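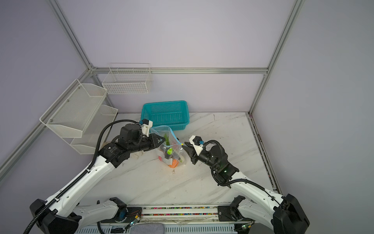
Figure 1. Clear zip-top bag, standing.

FOOD STORAGE AND PACKAGING
Unit 4 Handout: Bags, Films and Air
Marlene Coutinho
Revised February 2020

Read before the lab session. Bring your notes from Unit 3 (moisture and texture), as the first exercise depends on them.

4.1 What a package has to do

Food in storage changes for several reasons at once. It gains or loses water, it reacts with oxygen, it picks up odors, and microbes grow on it. A package slows some of these changes and does little about others. A paper sack keeps flour clean but lets moisture through in both directions. A glass jar with a good lid stops nearly everything except light.

Plastic bags fall between the two. Most household bags are polyethylene, a good barrier to water vapor and a fairly poor barrier to oxygen. Crackers will stay crisp for a while in a closed bag, but shelled walnuts in the same bag will still go rancid in time. Students mix these two up every year on the exam. Crispness is a water question. Rancidity is mostly an oxygen question, with light and heat speeding it up.

4.2 Closures

The closure is usually the weak point. A press-to-close seal is a ridge on one side that snaps into a groove on the other. It fails at the corners first, and it fails when crumbs, flour or grease get into the groove. Wipe the track before closing. Fold the top outward into a cuff before filling so that the track stays clean.

Heat seals are stronger but cannot be reopened. Twist ties and clips leave small channels where the film is gathered. For dry goods used within a few days this hardly matters.

4.3 Headspace

Headspace is the air left in the package above and around the food. For freezing solid foods in bags, press out as much as you can. Ice leaves the surface of the food as vapor and settles as frost inside the bag, and the dry patches left behind are what people call freezer burn. The food is safe but the texture is poor.

Liquids are different. Water expands when it freezes, so soups and stocks need room at the top. Freeze the bags flat on a tray and stand them on edge once they are solid. Flat bags freeze faster, and faster freezing makes smaller ice crystals.

4.4 Fresh produce

Fruits and vegetables are still respiring after harvest. They take in oxygen and give off carbon dioxide, water and heat. Sealed tightly at room temperature, they soften and spoil. Leafy greens do well in a loosely closed bag with a dry towel in the refrigerator. Mushrooms should be in paper. Whole onions and potatoes should not be bagged in plastic at all, and should be kept apart from each other.

4.5 Lab exercise

Work in pairs. Each pair receives 185 g of plain crackers and four bags.

Bag A: sealed, air pressed out
Bag B: sealed, air left in
Bag C: folded over, not sealed
Bag D: open

Divide the crackers evenly, weigh each filled bag, and record the weight. Store all four on the same shelf. Weigh again at 42 hours and at 99 hours. Report the change as a percent of the starting cracker weight, so subtract the weight of the empty bag first – this was the most common error in the November section.

Iolanda Furtado has the scales and will sign them out. Zero the scale before every weighing. Marcelino Paiva's group should use the second shelf.

4.6 Review

Explain why a cracker and a walnut in the same bag spoil in different ways. Describe how you would pack a quart of chicken stock for the freezer, and name two causes of a failed press-to-close seal.

Reading: course packet, chapter on films and barriers. The table of vapor transmission rates is for reference only and does not need to be memorized.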